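Budgeting for a two-arm mobile base: buy simulation seats first, or go straight to hardware?

Posted in Equipment and Purchasing
February 4, 2025

Kivley

We are a small test house at Trurkthorpe and have money set aside for one two-arm mobile unit. The order has to be placed by May. The main job is opening internal doors fitted with round knobs and moving between rooms, so I have been asked to show that the arms can reach a knob from a sensible parking position before we commit.

At present all our work is in simulation, on one desktop machine. The test room is simple: wooden floor, dark walls, a couple of windows and a panelled door with a silver knob. Views are from the robot, looking out over its own body.

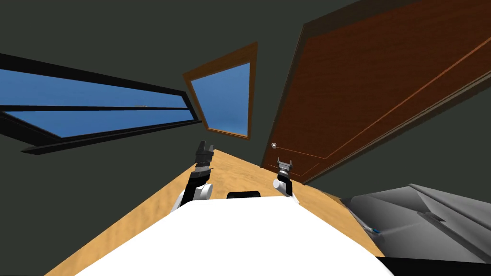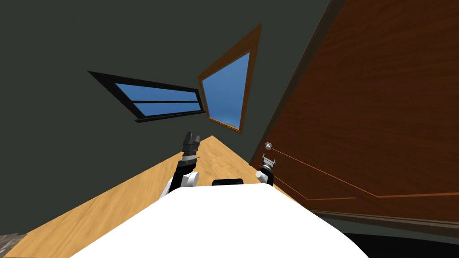

Simulated test room, both arms raised, door on the right.

My budget allows either 4 further simulation seats and a later hardware purchase, or the hardware now with the single seat we have. The supplier quote for the hardware covers the base, both arms and parallel grippers. It does not cover spares, charging or any floor protection. Is it reasonable to size the purchase from simulated reach alone? And what do people normally leave out of the first year's costs?

Jiang

Reach alone is not enough to size the purchase. A simulated arm will get its fingers to a knob quite readily. Turning the knob under load, then pulling the door while the base reverses, is where the smaller arms run out of wrist torque. Ask the supplier for the continuous torque figure at the wrist, as the peak figure is of little use for this. Then measure your real doors with a spring balance and a torque gauge. Closers vary a great deal between doors of the same pattern, so measure the stiffest one.

On costs, the items most often left out of a first-year plan are:

Gripper fingers and pads. Treat them as consumables. We allow 5 sets a year.
Carriage and insurance in both directions if a joint has to go back to the maker.
A second battery, if the unit is to run for more than half a shift.
Guarding, emergency stop and the risk assessment. Our assessment alone came to 800 pounds.
Staff time for calibration. We lost up to 13 working days to this in the first year, none of it in the plan.

I would take one extra seat and place the hardware order with a staged payment, final part due after a door trial on your own site. Put the pass condition in writing: which door, how many attempts, which handle. If the supplier will not agree to a trial, lease for a term first.

One further point on the model. Check that the knob in your simulated room is set at the height and backset of the real ones. A default door asset is often neither.

Kundix

Get the hardware. Seats can be bought at any time and lead times on arms are long. Also check the width of your doorways, ours needed the base turned sideways.

Kivley

Thank you both. Knob height was the asset default and has now been corrected. The torque figure has been requested and I have asked for staged payment.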